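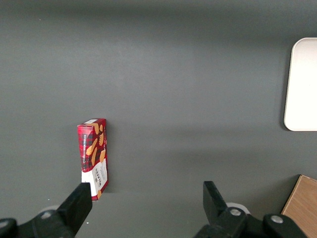 4.2 Do viewers vote for the dance or for the story?

The claim that televised talent contests reward "authenticity" is repeated so often in the fan studies literature that it has stopped being tested. Slaoui and Akl treat it as settled in their work on singing contests, and Mahasneh builds a whole model of viewer loyalty on top of it. We are less sure. Most of the evidence comes from interviews with people who already watch every episode, and people who watch every episode are very good at repeating what the judges say. When a respondent tells an interviewer that a contestant "really went on a journey," it is hard to know whether she is giving a reason for her vote or quoting the host.

We used the Dralia viewer panel to look at this from a different side. The panel follows 800 households in and near Ivville and records which shows are watched, whether a vote was cast, and for whom. It does not ask why. We see that as a strength for our purposes, although reviewers of an earlier draft saw it as a weakness, and they have a point. A vote with no reason attached can be explained in almost any way the author likes, and we have tried to keep that in mind below.

The season we examined was a celebrity ballroom contest that ended in August. Of the 154 dances broadcast, including group numbers and repeats in the final, each was coded by two readers for the presence of a personal story segment before the dance. A segment counted if it mentioned illness, family, a career setback or a childhood memory. It did not count if it showed only rehearsal footage, even when the rehearsal footage included crying. Disagreements went to a third reader (Srour), who settled them without seeing the judges' scores.

Figure 4. Share of panel votes by week, with and without a story segment. Theme weeks are shaded. Votes cast by text after the results show had started are left out.

As Figure 4 shows, contestants with a story segment did receive a larger share of votes in most weeks. A reader who wanted the authenticity claim to be true could stop there. The trouble is that producers do not hand out these segments at random. Longo's study of running orders found that the longer segments tend to go to contestants who are already popular, and that they tend to be placed late in the show, when more people are watching and the phone lines are about to open. Once we compare only dances from the second half of each broadcast, the gap shrinks to the point where we would not want to defend it. Once we also take out the contestant who led the vote from the opening week, it is gone in all but the theme weeks.

Theme weeks are a puzzle. Khasawneh argues that costume and character give viewers a simple way to judge effort, and that a soap actor dressed as a pirate is easier to rate than the same actor doing a plain foxtrot. That may be so. It may also be that theme weeks are promoted harder and bring in casual viewers who vote once and do not come back. Our panel has too few of those households to tell the two accounts apart, and we doubt that the larger commercial panels could do it either, given how they recruit.

We would also caution against reading much into the voting totals released by the show. These come as rankings, with no counts, and they combine online votes with phone votes under a formula that changed partway through the season. Amier treats the rankings as if they were an opinion poll. They are closer to a press release. Two contestants who swapped places between weeks may have been separated by a handful of votes or by a very large number, and the published material gives no way of finding out.

None of this shows that stories have no effect. A viewer may well be moved by a clip of a contestant's grandmother and pick up the phone. What we dispute is the step from that single viewer to a general rule about what audiences want. The rule is convenient for producers, who can say they are giving the public what it asks for, and it is convenient for researchers, who can fill a paper with quotations. The voting data we have give it very little support outside the theme weeks, and the next section takes up the judges' scores, where the pattern is messier still.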